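The Shelf of Parts Without a Name

Most homes have a drawer or a box where the odd parts go. A plastic cap, a bracket, a length of tube with a hole in one end. They came off something, and the something may still be in the house. People keep them for years and then throw them out the week before they find what they belonged to.

Edileuza Figueiredo takes them in. Her shop, Ekine, occupies the ground floor of a former shoe store on Meinecke Street, and its trade is matching loose parts with the things they came from. She started with a card table at the Jemside flea market, where she sold vacuum hoses and lamp fittings. Customers kept bringing her pieces and asking what they were. She found she liked that more than selling hoses.

The shop's catalog now has 3,181 entries. Each part gets a number, a short written description and a few measurements. What it is for comes last, and for 1,197 of them that line is still blank.

"People want to start with what it does," Figueiredo says. "I ask them to wait. If you decide it's a chair leg, you stop looking at it."
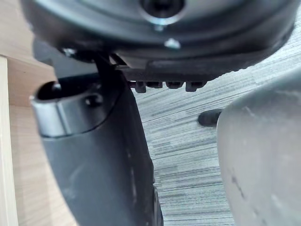
The order of work is the same for every part. She looks at the ends first, then the fasteners, then the surface. The ends say how a thing was joined to its neighbor. A plain cut end was probably pushed into something. A thread means it was screwed on. A socket means something else went inside, and the size of the socket can be checked against the drawers of plugs, pins and ferrules along the back wall. She has a set of dowels she turned down herself for this, and she finds them quicker than calipers.

Seams are next. A seam near the end often means a separate ring or collar was added after the body was made. That can be good news for a repair, as a collar may come off and a whole body usually can't be opened without damage. Figueiredo never pulls on one during a first look. A customer once twisted the ring off a part on her counter to be helpful, and a spring went behind the radiator. It is still there.

Black parts are the hardest group. A great many household goods are made in black, so the color rules out very little, and small details disappear unless the light comes from the side. She does her looking in the morning, at the front of the shop, and leaves the afternoon for cleaning and for the phone. On dark days she uses a desk lamp set low.

Tubes make up a large part of the black group. They come from stands, handles, pumps, light fixtures, garden tools, exercise gear and toys. She keeps them upright in bins, open end up, so that the rims can be compared without taking everything out. A notch at the rim is worth writing down. It may have located a tab on the matching piece, and two tubes of the same width can be told apart by where the notch falls.

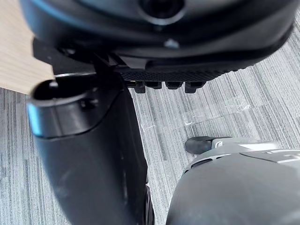 A small notch near the open end of a dark tube.

Once the description is written, the part waits. Figueiredo goes through exploded drawings from old service manuals, which she buys by the box when repair shops close. The best of these came from Sirkeo, a small appliance shop that shut its doors one September and let her have everything in the basement for the price of hauling it away. The manuals had been damp and she spent most of a winter drying them.

Matches come slowly. She made 208 in the last year, her best so far. A few were bought back by the people who had dropped them off. Others went by mail to owners who had been searching for a replacement and had come across her list. She charges a flat 20 dollars for a match and nothing if she doesn't find one.

Her written descriptions are plain and rather short. She avoids naming a material unless she has tested it, and she writes "dark" when she isn't sure of black. Color is noted only where it changes, at a rim or a band, and she records which side of the band it falls on. An early entry reads, in full, "gray thing, heavy, good." She has left it in the catalog as a reminder.

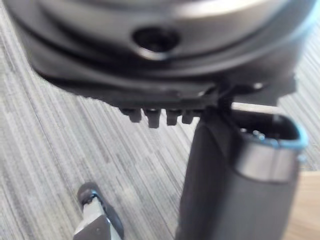 Light blue shows at the rim of the cylinder, above a paler collar.

Readers who want to sort their own box can do it at a kitchen table in an evening. Put the parts on something pale. Group them by how they would join to another part, leaving size and color for later. Write one line for each and tape it on. Then walk through the house with the list and look at the undersides of things, especially lamps, stools and anything with wheels.

What is left over can go back in the box. Figueiredo accepts parts by mail, and asks that they be wrapped one at a time, with a note saying which room they were found in.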